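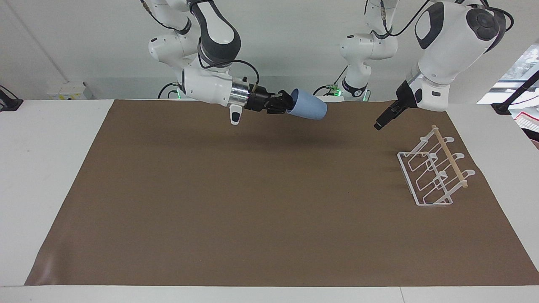 Dishwasher salt and water hardness at the Ho building

Several readers have written about white film on cups and glasses in the shared kitchens since the supply changed over in September. The film is limescale. The new supply is harder than the old one, and the dishwashers on all floors were still set for soft water.

Hardness is a measure of dissolved calcium and magnesium. When hard water is heated, part of the calcium comes out of solution as calcium carbonate and settles on whatever is nearby: heating element, spray arms, door seal, dishes. The latest test from the kitchen tap gave 213 mg/L as calcium carbonate. Anything above 180 is normally classed as very hard.

Each machine has a built-in softener, a small tank of resin beads under the floor of the tub. The resin takes up calcium and magnesium and releases sodium in exchange. Its capacity is limited. Once it is used up, the machine flushes it with brine from the salt reservoir, and the exchange runs in reverse. How often this happens depends on the hardness setting. If the setting is too low, the resin is exhausted before the next flush and untreated water reaches the wash.

The Korent machines have been moved from setting 2 to setting 5. The older Ziditero unit on the ground floor stops at 4, and it has been left there. Expect a light film from that unit on dark or matte plastic, where it shows more than on white china.

Notes on salt:

Use the coarse dishwasher salt in the storage closet. Table salt often contains anti-caking agents, and its fine grains can pack together and block the reservoir.

Fill the reservoir right before starting a cycle. Spilled brine left on the stainless tub will pit it.

Tighten the cap by hand until it stops. A loose cap lets brine into the wash water, and the result is a cloudy coating that looks like scale but wipes off with a wet cloth.

The low-salt light may stay on for several cycles after a refill. The float needs time to rise.

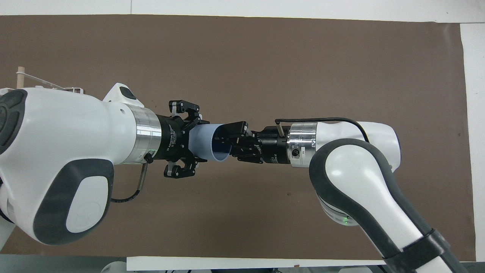 Lahcen Ouazzani writes that combination tablets already contain salt, and asks whether the reservoir can be left empty. At this hardness it can't. The softening agents in a tablet act only in the main wash, after the detergent door opens. They do nothing for the resin, and little of them is left by the final rinse, where most of the visible film forms. Tablets and reservoir salt can be used together.

To remove existing scale, soak the item in one part white vinegar to four parts water, then rinse. Do not use vinegar on aluminum. If the haze remains on glass after soaking, it is probably etching, and etching is permanent.

The Cultance descaler is on the shelf above the sink. Run it in an empty machine on the hottest program, with no detergent. The next hardness reading will be posted on the closet door beside the salt.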